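Wrist-only grasp policy, second pass

The Lobo policy now trains on wrist images alone. Revathi Pai argued for dropping the overhead view in August, and I resisted – the offset error looked too large. With 2000 demonstrations it came down to 3 mm.

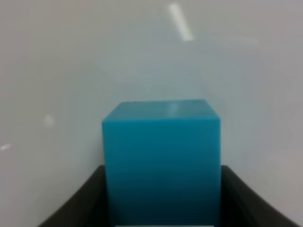
The action head predicts 16 steps and executes the first three before replanning. Longer execution made the fingers close early when the cube started off center. Glare on the tabletop was the other problem. Random brightness patches during training fixed most of it, at the cost of 25 more epochs.
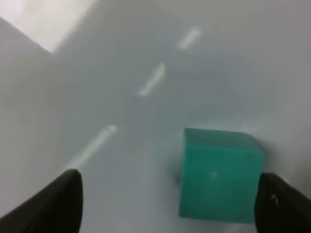

Fingers open, cube nearer the right one.

Starts like this are still the weak case. I plan to resample them more heavily and leave the loss alone – Busero gets the same weights after that.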